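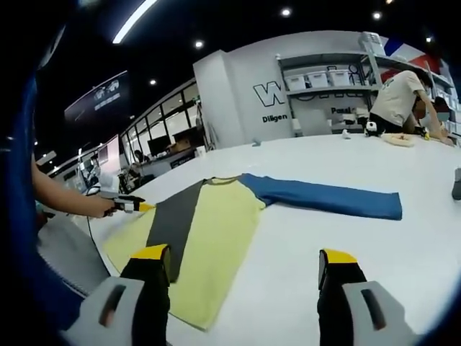
A reader wrote in after the last post to say that the flicker at the bottom of our fades is a dimmer curve problem, and that no amount of rewriting cues will fix it. The reader is right about the first part. The second part depends on what you are willing to call a fix, and I spent most of February finding out.

For anyone arriving without the earlier posts: the Dudás is a black box studio with 68 seats, on a flat floor with one raised block at the back. The lighting rig is mixed. Front light is still tungsten, run from a Herivik rack that predates my involvement. Everything over the stage is now LED, from Zusora, bought used from a school that was closing its drama space. Control is Puter, running on a desktop machine in the booth, with one DMX line out to a splitter on the grid.

The symptom is easy to describe. On a slow fade to black, the tungsten goes down smoothly and gets warmer as it goes. The LEDs follow well enough until the last part of the fade, then begin to step. You see each level as a separate drop. At the very end they cut out while the front light is still glowing. On a fast fade this passes. On a long one, with the audience quiet and the actors holding still, it looks like a fault.

There are three separate causes, and I had been treating them as one.

The first is resolution. In 8-bit mode a channel has 256 values from zero to full. Spread across a fade of a few seconds that is plenty. Spread across a long fade it is not, and since the eye is much more sensitive to change at low levels, the last few values are where it shows. The Zusora units have a 16-bit mode that uses a second channel for fine control. They had been left in 8-bit because the address sheet from the school was written that way, and I copied it.

The second is the curve. A tungsten lamp on a dimmer does not produce light in proportion to its level. An LED set to linear very nearly does, so at low settings it is far brighter to the eye than the lamp beside it, and all of the visible fade gets squeezed into the bottom of the range. The fixtures offer a choice of curves in the menu. Square law was the closest match to the Herivik channels. The S-curve looked good on its own and bad next to anything else.

The third is response time. A filament takes time to cool. This hides a great deal of bad behavior, and people who learned on tungsten (I include myself) come to rely on it. An LED does what it is told at once, including when it is told to do something ugly. Some fixtures have a smoothing setting which adds a short lag to imitate the lamp. Ours do, under a menu heading that gives no hint of it.

The order in which I changed things matters, as I got it wrong the first time. I set the curve first, was pleased, then changed the mode and found that the units had gone back to linear. A mode change resets the curve on this model. Set the mode, then the address, then the curve, then the smoothing. After that, power cycle the unit and check that it has kept what you gave it. One of the 13 had not. I have not yet found out why, and it now has a strip of white tape on the yoke so that I check it before every show.

Moving to 16-bit also means the fixtures take up more channels, so every address after the first one shifts. I repatched in Puter instead of trying to fit the new footprints into the old gaps. Puter keeps cue data against fixture numbers and not against DMX addresses, so the existing cues survived. If your software stores raw channel values, save the show under a new name before you touch anything, and expect to rebuild.

While I was up the ladder I also set the PWM frequency. The default was 300 Hz. That is invisible to most people in the seats but it showed as dark bands on the recording of our last production, which had been shot on a phone from the back row. The higher settings removed the bands. In exchange, one unit now makes a faint whine at low output. You can hear it in an empty room with the fans off. With people in the seats you cannot.

Back to the reader's second claim. With all of the above done, the step is gone but the mismatch at the end is only reduced. The LEDs still reach zero before the front light does. I have dealt with that in the cues, by giving the front light a shorter time on the way out:

Overhead LED, time down: 10 seconds
Front tungsten, time down: 8 seconds

That 2 second gap is right for our lamps at our trim height. It will be wrong for yours. Find it by running the fade from a seat near the middle, with the booth window covered, and not from the desk. The monitor glow in the booth is enough to hide the last few percent, and I had approved several cues from up there that did not hold up from the floor.

Two things are still open. The cyc units have no 16-bit mode at all, so long fades on the back wall still step, and for now I fade them early and let the overheads carry the end. The Herivik rack also has one channel that drops out below a certain level, on whichever circuit is plugged into it. I have swapped the lamp, the cable and the outlet. The dimmer card comes out on Tuesday.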